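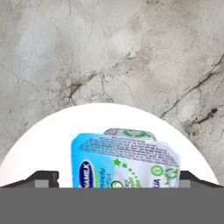

4 min read

Marble counters with kids and a lemon habit, talk me down (or up)

estrella_ch
So we're finally redoing the kitchen in August, after eleven years of saying we would, and I have fallen hard for marble. Pale grey, lots of thin veins, a few dark ones that wander off wherever they like. My husband Cristóbal wants quartz and has wanted quartz since before I finished my first sentence. The quote from Manríquez came in $2,010 higher for the marble, installed, with the sink cutout included. I cook every day, I squeeze lemons over everything, and we have two boys who think a coaster is a kind of frisbee. Would you do it again if you have it? I'd love to hear from people who have lived with it for a while, not just the first pretty month.

hjardine
We've had ours for nine years and yes, I'd do it again tomorrow. It has etched, mostly next to the stove and in the spot where my wife makes salad dressing, and if you crouch down in the morning light you can see every ring from every glass. I used to crouch down a lot. I don't so much now. My grandmother rolled pastry on a marble slab her whole life and it looked like an old pond, and I loved that thing dearly.
Get it honed, please. Polished shows everything.

Uller_Leo
I'll be the grump. I put marble in our last house and was sorry inside of a year. Red wine, turmeric, a leaky bottle of vinegar overnight. I paid a man $400 to come hone out the worst of it and he did lovely work and then my daughter had a birthday party. We have quartz now and I haven't thought about my counters since, and I mean that as high praise.

marisolm
Leo, was yours sealed? Ours gets done twice a year and I've never had a stain that didn't come out with a baking soda paste left on overnight under plastic wrap.

Uller_Leo
Sealed twice a year, same as you. Sealer helps with stains but it does nothing for etching, that's the acid eating the surface, and the lemons are going to do it whether she seals or not. I don't want Estrella thinking there's a bottle that fixes it.

marisolm
Fair enough, I did run the two together, and you're right to pull them apart. I still think you had bad luck with the turmeric, though! Ours has had curry on it more times than I could tell you.

hjardine
I'd have to side with Leo on the etching, but I don't agree it's a reason to skip it. Estrella, ask the yard for an offcut of your actual slab and keep it in the kitchen for two weeks. Put half a lemon face down on it and go to bed. Do the same with ketchup, coffee, whatever your boys get into. Then look at the thing and see how your stomach feels.
Also go see the full slab before they cut. The dark veins can land in odd places, and you want a say in whether one runs right through the sink.

estrella_ch
Oh, I like the offcut idea very much. I called over there and they'll give me one if I pick it up before 4:00. Cristóbal says he'll supply the ketchup, and he sounded far too pleased about it.
Leo, thank you for the grumpiness, I did ask for it. Did your quartz have any of that movement in it, or is it plain?

Uller_Leo
Plain, off-white, dull as oatmeal. They make veined ones but the pattern repeated on the samples I saw and once I noticed I couldn't stop looking. You might not mind. Take your time with it, and bring the samples home, because showroom lights make everything look good.

marisolm
One more thought, could you do marble on just one stretch, the baking end, and something tougher by the stove? My sister did that and she's very happy with hers.

estrella_ch
Marisol, I hadn't even considered splitting it. Going to measure the baking end after supper.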